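Progress report to the Cedanton Fund for Literary Translation
Project: English translation of the historical novel Flornine
Prepared by Adelino Gouveia, translator
February 2020

Summary

The first draft of the translation is finished up to the end of Part Three. Part Four is started and the glossary is in good condition. We are a little behind the plan that we sent with our application, mainly in the checking of the historical terms, and I explain this below. We do not ask for more money. We ask only to move the delivery of the final text to July.

Work done in this period

The novel is long, 605 pages in the original edition, and it tells the life of a salt merchant's family in the port of Plellel during the years of the blockade. The author wrote it in three different registers: the letters of the older brother, the court papers, and the chapters told by the daughter. I translated the letters first, all together, so that the voice of the brother stays the same from the beginning to the end. After this I returned to the normal order of the book.

The court papers were the hardest part. The original uses legal words which were already old at the time of the story, and a modern English word makes them too clear. I tried a more formal English for the first hearing, but Margarida Moreira, the editor at Tavares, found it heavy, and after reading it again I agreed with her. The second version is simpler. Only the formulas at the opening and the closing of each paper keep the old style.

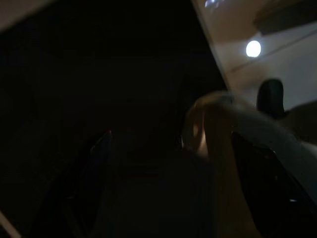

Dark surface with a beige strip at the lower left.

Margarida has now edited Parts One and Two. Her remarks are mostly about rhythm and about long sentences that work well in the original but become tiring in English. In Part Two we cut one long paragraph into two, with the permission of the author's family. We also decided to keep the names of the streets as they are and not to translate them.

Sample chapters

A sample of six chapters was sent to readers of historical fiction who do not know the original. Their answers were useful. Most of them liked the daughter's chapters best and wanted to know sooner who is writing the letters. We cannot change this, of course, but I took out a word in chapter four that gave a wrong idea about it. Several readers asked for a map of the port. Tavares will include one if the map from the original edition can be used.
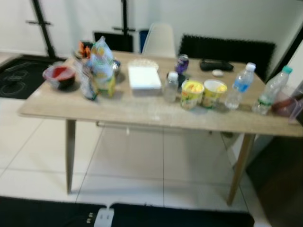 Difficulties

The parish records that I need for the names of ships and trades were closed for repair work for most of the autumn. I could consult them only at the end of the year. Because of this, the notes to Part Three are still not complete, and some names of small boats are marked in the draft with a question mark.

The agreement for the songs in chapter nineteen is also open. The words are traditional but the written version belongs to a collector, and we are waiting for a reply from the heirs. If the reply is negative, I will translate from an older version, which is shorter.

Budget

The second payment was received and used for the translator's fee and for the editing. The 1000 euros planned for research travel are only partly spent, and the rest will be used for one more visit to the archive in Plellel. The detailed table is sent separately by Tavares.

Next steps

Finish the draft of Part Four and send it to Margarida.
Complete the notes to Part Three after the archive visit.
Receive the answer about the songs.
Read the whole text aloud, with Margarida, before the copy-edit.
Deliver the final text in July, if the Fund agrees to the new date.

I would be grateful for a short confirmation of the new date, so that Tavares can inform the printer.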